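Subject: Re: [arach-users] Relative pose drift between paired grippers, fisheye tracks
List: arach-users
Date: December

Replying inline. Two separate problems are mixed together in the original post, and I think only one of them is in the tracker.

> We are on Arach with the stock fisheye config, two hand-held
> units, one session per pair. Each unit tracks fine alone. Loop
> error at the end of a take is small on both. But the relative
> transform left_T_right wanders during a handover, sometimes by
> more than the width of the object, then comes back after the
> two units separate. Is this a calibration fault?

Probably not calibration. A bad extrinsic gives you an offset that is constant in the body frame. You describe something that appears when the units close on each other and goes away when they part. That pattern points to feature selection.

When two units face each other across a handover, each one's lens sees a large, high-contrast object at close range. The yellow ring around the lens and the yellow finger tips are about the best corners in view. The front end scores them above anything on the walls, takes them, and then treats them as static world points. They are moving with the other person's hand. With enough of them in the set, the outlier test starts rejecting the room.
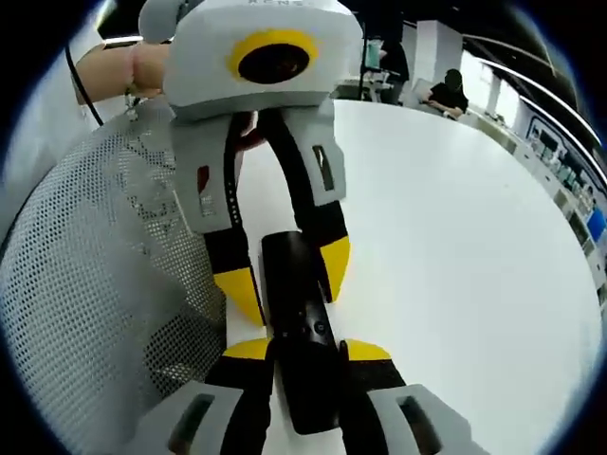 The default cap is 1000 features per image, with no limit per region. In our logs for one handover take, 393 of those were on the other unit at closest approach. The robust kernel copes with that count if the rest are spread out. On a white table they are not spread out, and the lower half of the fisheye circle gives you almost nothing to work with. What remains is the ceiling lights and the far shelving, and those are weak in translation at this range.

Two changes fixed most of it here:

 tracker.grid_cap = 12
 tracker.dynamic_mask = peer
 tracker.mask_dilate_px = 24

The peer mask projects the other unit's hull into the image using the last good relative pose. That sounds circular, and it is for the first few images of a take. Start both units well apart and it settles. If you start with the tips nearly touching, the mask lands in the wrong place and you are worse off than with no mask at all.

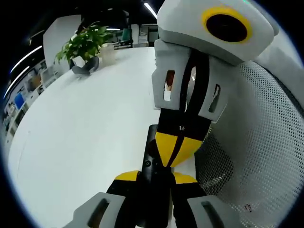

Tips nearly touching over the table. Mask off for this take.

> Would it help to put more texture on the table?

Some, but less than you would expect. The table is large in the image and close to the lens, so texture there would constrain translation well. It also gets covered by arms and by whatever is being handled. A potted plant near the far end does more for us than a printed mat did. Leaves give plenty of corners at mid range. They also move if there is airflow, so check the residuals before relying on it. Ours stay under the threshold.

I would leave the table alone and fix the masking first. If you add texture and masking together you won't know which one helped.

> Second question. The two streams are time aligned on arrival
> at the host. Is that good enough?

No. This is the second problem, and it accounts for whatever error is left after masking. Arrival time includes the transport queue, and the queue length varies with load. We measured the offset between two units at up to 2 image periods during a busy stretch. At handover speeds that is enough to put the object inside a finger on replay.

Use the capture stamps. Kalell has had them in the packet header since the header was extended, but the importer ignores them unless you ask:

 kalell import --stamp=capture --pair left,right

Then run the offset estimator on the angular rates. It needs rotation in both units at the same time, so begin each take with a few seconds of wrist motion. Pure translation gives a flat cost curve and the estimator will return whatever you initialized it with. It does not warn. There is a ticket for that, number 1853, still open. 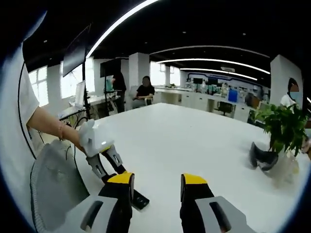

People in the background are a smaller effect than I had assumed. Someone seated across the room covers few pixels and mostly holds still over a short window. Someone standing close to the table is different, and so is the operator's own forearm. The peer mask does not cover the forearm. We extend the hull backward along the handle axis with a tapered cylinder, which is crude and catches most of it. The patch is in the Mnguni branch under tools/hull and applies cleanly to the current release.

> Our planner rejects about a third of the handover segments.
> Same cause?

Likely, at least in part. The Wenance feasibility check looks at clearance between the two tool hulls for each sample. If left_T_right is wrong, the hulls overlap on paper and the segment gets thrown out. Before loosening the clearance value, plot relative distance against time for the rejected segments. A smooth bump near closest approach is the masking problem. A step or sawtooth is the timing problem.

For a reference take, set one unit down on the table and leave it still while the other moves. Whatever motion the tracker reports for the resting unit is your error, with no external system needed. Keep a hand off it while recording. A unit with fingers around the handle is not a fixed reference, and we wasted a few takes on that.

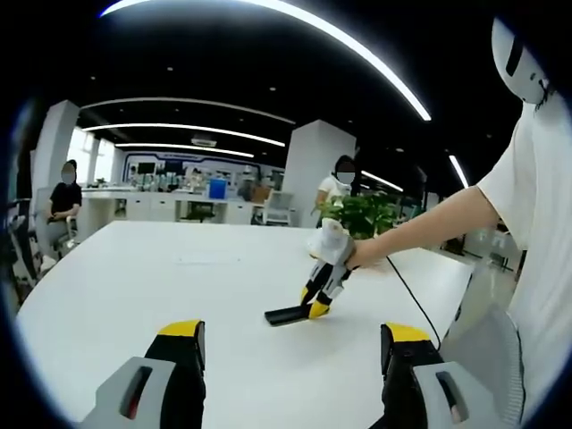
Photo: Mnguni capture notes, handover set

Order I would do it in: capture stamps, offset estimate, grid cap, peer mask, then the forearm hull. Rerun the importer from raw between each step. The cache key does not include the stamp mode, so clear the cache by hand or you will get the old alignment back.

If the drift survives all of that, post the residual histogram split by image region and the offset cost curve. The full log is not needed.

--
arach-users mailing list
Unsubscribe instructions are in the list footer page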